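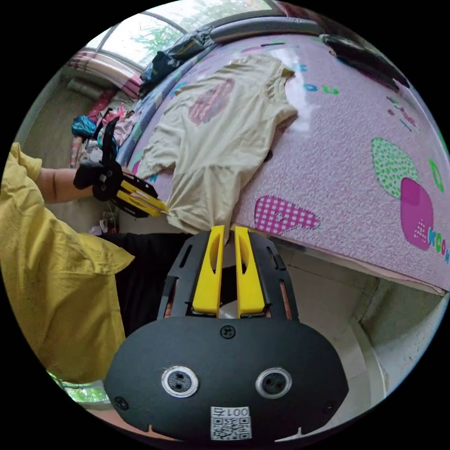 Tagesdecke Plercombe in Rosa, darauf ein cremefarbenes T-Shirt mit verblasstem rosa Aufdruck

Tagesdecke Plercombe, Farbe Rosa
Grornside Heimtextil
Artikel lieferbar, Versand in der Regel innerhalb von 6 Werktagen

Beschreibung

Plercombe ist unsere fröhlichste Tagesdecke, und wir mögen sie sehr! Der Grund ist hellrosa und fein gesteppt, darüber verteilen sich verspielte Formen und Buchstaben. Hellgrün mit dunkleren grünen Tupfen kommt vor, gleich daneben ein kräftiges Magenta, das sich ein Stück darüberschiebt. Klingt wild, wirkt auf dem Bett aber erstaunlich ruhig, weil das Rosa so viel Platz bekommt.

Entworfen hat das Muster Telmo Soler, der für uns schon die Kissenserie Balwood gezeichnet hat. Die Formen hat er zuerst aus Papier geschnitten und auf dem Küchentisch hin und her geschoben, bis sie locker genug lagen. Man darf sie deshalb ruhig ein bisschen schief finden. Ein Oben und Unten gibt es nicht, die Decke kann also in jeder Richtung aufs Bett, und wer sie morgens in Eile überwirft, hat trotzdem alles richtig gemacht.

Die Steppung

Die Steppung ist bei Plercombe sehr klein gehalten. Das gibt der Oberfläche Struktur, ohne dass sich dicke Wülste bilden, und die Füllung bleibt nach dem Waschen da, wo sie hingehört. Uns gefällt daran vor allem, dass die Decke schön flach liegt. Wenn am Wochenende der Wäschekorb auf dem Bett landet (bei uns im Büro machen das fast alle so), wird sie zur Unterlage: T-Shirt schräg hinwerfen, glatt streichen, Ärmel einschlagen, Saum hoch, nächstes. Auch Strampler und Kindersocken lassen sich darauf gut sortieren, und einzelne Socken findet man auf dem hellen Grund schnell wieder. Bei rosa Socken wird es etwas schwieriger.

Für welches Bett?

Plercombe ist als Überwurf gedacht und fällt an den Seiten über die Matratzenkante. Wir nähen sie in drei Größen: für das Kinderbett, für das Einzelbett und für das Doppelbett. Die genauen Maße stehen im Auswahlfeld neben dem Preis. Wer eine besonders hohe Matratze hat, nimmt am besten die nächste Größe, dann reicht der Stoff weit genug herunter. Zwischen zwei Größen zu schwanken ist übrigens völlig normal, schreiben Sie uns einfach die Höhe Ihrer Matratze, wir rechnen gern mit.

Im Kinderzimmer sehen wir Plercombe natürlich am häufigsten. Sie macht sich aber genauso gut im Gästezimmer oder als Picknickdecke auf dem Teppich, und aus dem Doppelbettformat lässt sich unter dem Esstisch eine sehr ordentliche Höhle bauen.

Pflege

Maschinenwäsche bei 30 Grad, Schonprogramm
Schleudern mit bis zu 700 Umdrehungen
Flüssiges Feinwaschmittel, kein Weichspüler
Nicht bleichen
Zum Trocknen flach auslegen oder über zwei Leinen hängen
Nicht in den Trockner

Bitte die Decke vor dem ersten Gebrauch einmal allein waschen. Sie wird danach noch etwas weicher. Krümel und Fussel lassen sich mit der flachen Hand oder einer Kleiderbürste abstreifen, dafür muss sie nicht gleich in die Maschine. Die Doppelbettgröße braucht eine Trommel mit reichlich Platz, zur Not hilft der Waschsalon.

Passt dazu

Kissenbezug Balwood in Hellgrün oder Magenta. Das Grün nimmt die Tupfen auf, das Magenta ist etwas für Mutige!
Aufbewahrungsbeutel Addo, mit Kordelzug, für 19 Euro. Die zusammengelegte Decke passt in jeder Größe hinein, und im Sommer verschwindet sie so platzsparend im Schrank.

Häufig gefragt

Gibt es Plercombe auch in anderen Farben?
Ein helles Blau ist für Dezember geplant. Das Rosa bleibt im Programm.

Kann man unter der Decke schlafen?
Für einen Mittagsschlaf im Frühling wunderbar. Als einzige Decke im Winter ist sie zu dünn.

Kann ich ein Stoffmuster bekommen?
Ja, gern. Im Bestellformular unter „Muster“ ankreuzen, wir legen ein handgroßes Stück in den Umschlag. Darauf ist dann nur ein Ausschnitt zu sehen, mal mit Tupfen und mal ganz in Rosa.

Produktseite zuletzt aktualisiert: 24.05.2023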